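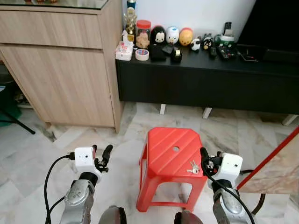 Drodano wrote back that the second batch of glaze cracked the same way as the first, and that they would stop blaming the clay if we would stop blaming their kiln. Fair enough. I reread their notes and mine side by side this morning and I think both of us were looking at the wrong end of the firing.

17 April 2018

Glaze: the gray-green one from the Fallosholm order, batch 2. Clay body unchanged. Bisque fired to 1000 C as usual.

Laid out the 9 tiles that came back. Crazing on all of them, fine network, worse toward the corners where the glaze pooled. Rubbed ink in and wiped it off so the lines show. The test bowl has it on the inside only. Outside of the bowl looks clean even after the ink, but the glaze is thinner there.

Crazing means the glaze wants to shrink more than the body does on cooling. Known remedy is more silica or less soda. I had been putting it down to fast cooling because Drodano opens early, but their log shows the lid stayed shut overnight on batch 2 and the result is the same. Cooling may make it show sooner. I don't think it is the cause.

Went back to the recipe card. The feldspar line still says the old supplier. We changed to Drorell last November and nobody updated the card, me included. The Drorell sheet gives a higher soda figure than the old one. That alone could do it. Not sure how much, will have to work it out properly when I have both sheets in the same units.

Mixed today:
A — recipe as on the card, Drorell feldspar (control)
B — same, plus silica, small step
C — same, plus silica, double the step of B
D — part of the feldspar swapped for the low-soda frit

All sieved twice. B and C were slow to go through the mesh, C especially. Added water to C and wrote the amount on the lid. D settled hard in the bucket within the hour, needs a pinch of bentonite if we go that way.

Dipped two tiles each, one thin and one thick. Marked on the back in iron oxide with letter and T or K. The oxide on B-K smeared, so I scratched the letter in as well.

Poured a little of A into the Pop cups to see whether thickness matters on a curve. Pop wants a yes or no on the cups before they print the box, and I would like not to say yes yet.

Kiln 2 is loaded with the lot, cones on the middle shelf and the bottom shelf. The bottom ran cool last time. Same schedule as batch 2, no changes, otherwise we learn nothing about the silica. Lid stays down until it reads under 80. Please don't prop it.

Other things:

Fallosholm sent a photo of the old tile they want matched, dated 1688 on the back by someone's hand, which may or may not mean anything. It is crazed all over. Have asked whether they want the crazing or only the color. If they want the crazing then A is already good and the rest of this is for the cups.

The small scale drifts when the extractor is on. Weighed everything with it off, mask on.

Out of wax resist. Used tape on the tile edges, which left a ragged line but will do for tests.

Next: unload, ink, then boiling water and ice water on one tile of each. Keep the other one on the shelf and look again in a month — batch 1 looked fine for nearly that long.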